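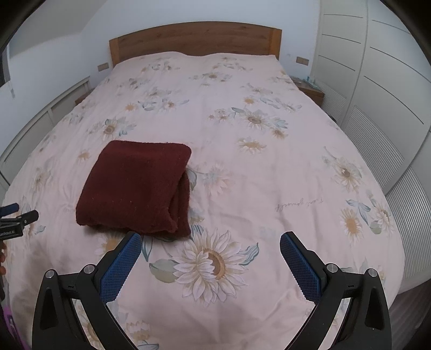
질문: 손에 드는 그리퍼로 모은 담요 접기 데모, 꽃무늬 침대보에서만 정책 성능이 떨어집니다

석사 과정에서 모방학습으로 담요 접기를 하고 있습니다. 핸드헬드 그리퍼 두 개를 양손에 들고 사람이 직접 시연한 데이터를 쓰고, 손목 시점 영상과 그리퍼 궤적만 학습에 넣습니다. 데모는 총 550개이고 대부분 단색 시트 위에서 찍었습니다.

단색 시트에서는 잘 접는데, 분홍 바탕에 큰 꽃이 찍힌 침대보로 바꾸면 담요 모서리 대신 꽃잎 끝을 잡으려고 합니다. 담요는 짙은 자주색이라 사람 눈에는 구분이 쉽습니다. 접힌 층 사이의 어두운 틈도 잘 못 찾습니다. 위층만 잡아야 하는데 두 층을 같이 집는 경우가 많습니다.

데모를 더 모아야 하나요, 아니면 증강으로 해결되나요? 인코더는 사전학습된 걸 고정해서 쓰고 있습니다.

답변 1 (채택됨)
작성자: Eugeniusz Brzozowska

두 가지 문제가 섞여 있는 것 같으니 나눠서 보세요.

꽃잎을 잡는 건 배경 다양성 문제로 보입니다. 저희도 Liditard 과제에서 수건으로 비슷한 일을 겪었습니다. 색상 증강만으로는 거의 나아지지 않았고, 무늬 있는 천 6종을 깔고 데모를 다시 모은 뒤에 좋아졌습니다. 천마다 개수를 많이 채울 필요는 없었습니다. 대신 담요 위치와 각도를 매번 바꿨습니다. 같은 자리에 두고 찍으면 정책이 무늬 위치를 외웁니다.

인코더 고정도 풀어 보세요. 학습률을 낮게 잡고 마지막 블록 2개만 풀어도 차이가 났습니다.

두 층을 같이 집는 건 다른 원인일 가능성이 큽니다. 시연할 때 손가락을 틈에 넣는 깊이가 사람마다 달랐는지 궤적을 확인해 보세요. 저희는 시연자가 3명이었는데 한 명만 훨씬 깊게 넣고 있었고, 그 사람 데이터를 빼니 많이 줄었습니다. 틈이 손목 카메라에서 안 보이는 각도로 접근한 데모도 걸러내는 게 좋습니다.

답변 2
작성자: Maëlle Nguyen

담요 영역을 분할해서 마스크를 입력 채널로 하나 더 넣는 방법도 있습니다. 색 차이가 크면 분할은 쉽습니다. 다만 층 구분에는 도움이 안 됩니다. 마스크에서는 위층이나 아래층이나 같은 담요예요.

그리고 평가를 몇 번 하셨는지 안 적혀 있네요. 시작 위치를 고정해 두고 두 시트를 같은 조건으로 비교한 게 맞나요?

답변 3
작성자: fodik_user

그냥 단색 시트 쓰면 되지 않나요. 저는 그렇게 했습니다.

질문자 댓글

답변 감사합니다. 시작 위치는 바닥에 테이프로 표시해 두고 맞췄습니다. 궤적을 열어 보니 저와 후배의 삽입 깊이가 꽤 다릅니다. 그것부터 정리하고 무늬 천을 몇 장 더 구해서 찍어 보겠습니다. 단색 시트만 쓰는 건 실제 가정집 침실에서 평가해야 해서 어렵습니다.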